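Longo updates safety rules for shared robot benches

7/26/18

Longo has issued a new set of working rules for its robot benches, replacing a guide that had been patched several times and that many users said was hard to follow. The rules cover every bench at the Porow site and take effect once each team has signed off on its own checklist.

The document is called Prevent and was drafted with Flimska, a small firm that reviews machine safety for labs and light industry. It has 104 numbered points, down from 130 in the old guide. Most of the cuts came from merging points that said the same thing in different words.

The main change concerns who may be inside the marked area while an arm is under power. Up to now, a second person could reach in to reset an object as long as the operator agreed out loud. Under Prevent, the arm has to be stopped first, and the person reaching in has to be the one holding the pendant.

Speed limits have also been rewritten. The old guide gave one limit for all work. The new one sets a lower limit for the first run of any new program and for any task where a hand or gripper carries an open container, even an empty one. Teams can ask for an exception in writing – Longo says it expects few requests.

Other points deal with housekeeping. Cables on an arm must be tied so that they cannot catch at the joints, and each bench needs a named person who checks the ties and the mounting bolts before the first run of the day. Loose tools have to come off the table before power is switched on.

Flimska based its advice on a review of bench logs that ended in June. It read 2,198 entries and marked 233 as stops that the operator had not planned. Most were minor, the firm said, and the most common cause was an object that had been set down outside its expected spot. 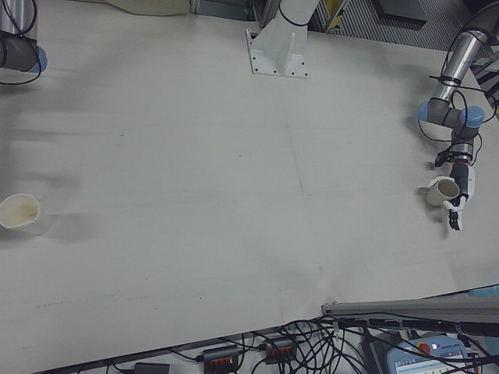
A robotic hand holds a paper cup at a bench with a second cup on the table. Open containers fall under the lower speed limit in the new rules.

Users at Porow will get a short briefing before they sign the checklist. Anyone who has not signed can still prepare programs offline but may not power up an arm.

Longo plans to look at the rules again after a year of use. Comments can be sent to the safety office at any time, and changes to single points will be posted on the bench noticeboards as they are made.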